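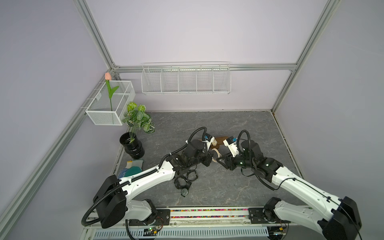 Anneli Ahonen
Contributing writer, wine and travel

How to plan a winery day you'll still enjoy at four o'clock

My first self-planned cellar day had seven stops in it. By the fifth I couldn't have told you a riesling from a glass of tap water, and I'd left a very nice jumper on a chair at the second. I've done plenty since, most of them up and down the Bekach valley, and I love them more every year!

Start with the map
Pick one road and stick to it. In Bekach I use the old creek road, which gets you to Väisänen and Starkon with hardly any backtracking. Three cellar doors is plenty. Four if one of them is tiny and you're only after a bottle to take home.

Ring ahead
Even places that say walk-ins are welcome like a call if you're more than a couple. Ask:
What does the tasting cost, and does it come off a purchase?
Is the kitchen open, and until when?
Is there anything poured only at the cellar door?

That last one has got me some wonderful glasses. At Väisänen it was a cloudy, unfiltered white that never makes it onto the list (they had 211 bottles left and I went home with two).

Sort out the driving first
Either someone isn't drinking or you book a car. Don't leave it to the morning. In Bekach the local drivers fill up early in November, when the new releases come out and half the city has the same idea.

Eat before, and eat again
A proper breakfast, please. Then put the stop with the best lunch in the middle. Starkon does a smoked trout plate that I'd drive out for on its own, with dark bread and a mustard so sharp it clears your head for the afternoon.

At the counter
Go light to dark, dry to sweet, unless your host has other plans, in which case follow your host. Use the spittoon. Everyone in the trade does, and it's the only way I've ever got through a line-up of 15 and still had a favourite at the end. Leave the perfume at home too, your neighbours at the bar will thank you.

Write down something, anything. My notes say things like "pears, wet driveway, yes" and they work fine for me.

Getting it home
Keep an esky or a foam box in the boot. A parked car in the sun will cook a good red in an afternoon. If you're flying, ask about shipping before you pay, as the smaller places often send only by the dozen.

If you've got an extra morning, stay the night in Vudville at the top of the valley. The bakery opens at six and the cardamom buns go quickly.

Prices and opening hours checked 10/20/26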